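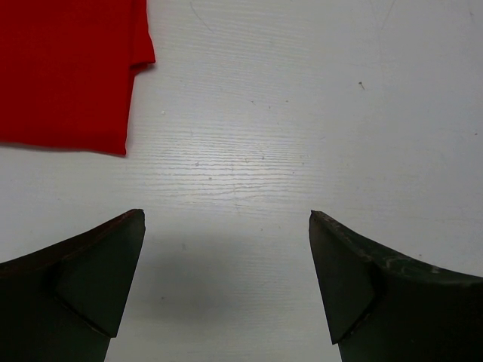

Folded red cloth on the white worktable, Linen Room, Ordale House.

Linen Room Gallery

The Linen Room at Ordale House prepares the table coverings, throws and plain cloths used in the public rooms of the house and in its two meeting halls. The collection currently stands at 320 pieces, of which 251 are in regular circulation. The remainder are held in reserve for the April season or are awaiting repair.

This page presents a small selection of views of the red cloths, which are among the most frequently requested items in the collection. They were introduced when the Stiltum Hall was refurnished and have since been adopted for receptions throughout the building. Departments wishing to reserve them should read the notes that accompany the pictures.

All folding is done on a white surface. The pale background shows lint, loose threads and small marks that are easily missed on a darker table, and it gives a fair impression of the color of the cloth. The tabletop has a fine wood-grain pattern of thin wavy lines, and these serve as a useful guide when an edge has to be set straight. It is wiped down at the start and end of each working day. 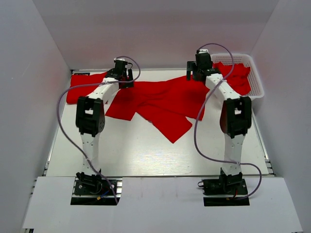

Red cloth spread across the middle of the table, with a basket at the back right.

Each cloth is opened out fully before it is folded. Staff are asked to work from the center toward the edges with the flat of the hand and to avoid pulling at the corners, where the hem is weakest. Where a crease does not release, the piece is set aside for steaming.

The standard fold is in halves, then in thirds, with the hem turned to the inside. Cloths intended for the Stiltum Hall are given one further fold so that they fit the narrow shelves there. Finished pieces are stacked no more than eight high - a taller stack marks the lowest cloth along the fold line, and the mark is slow to fall out once the cloth is on a table.

Baskets are used for moving pieces within the room only. For transfers between buildings, the covered carts kept at the Pleltville entrance should be used.

Red cloths are washed separately from all other colors. The care instructions adopted by the house, known as the Pramanik schedule, call for a cool wash, a short spin and drying away from direct sunlight. A cloth that has come back from a reception should not be left bunched overnight.

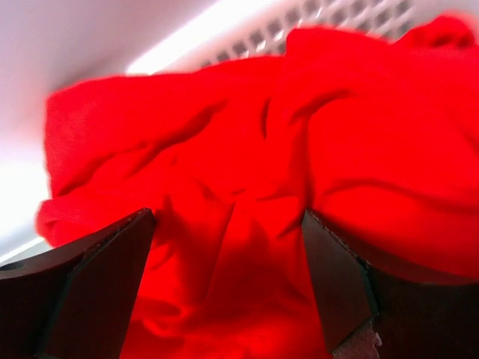
Softer textiles need more patience than the plain cotton coverings. They do not hold a sharp crease, and pressing them hard flattens the surface. It is sufficient to shake the piece out once, lay it down loosely and let it settle before the first fold is made. A rounded fold is acceptable on the shelf, provided that the edges meet.

Requests for up to 200 pieces may be sent to the Linen Room at five working days' notice. Larger events require two weeks, and in such cases additional cloths may be drawn from the Pleltville store. All pieces should be returned unfolded, with the issue slip attached to the cart.

Page last revised Dec 24, 2024
Ordale House, Household Services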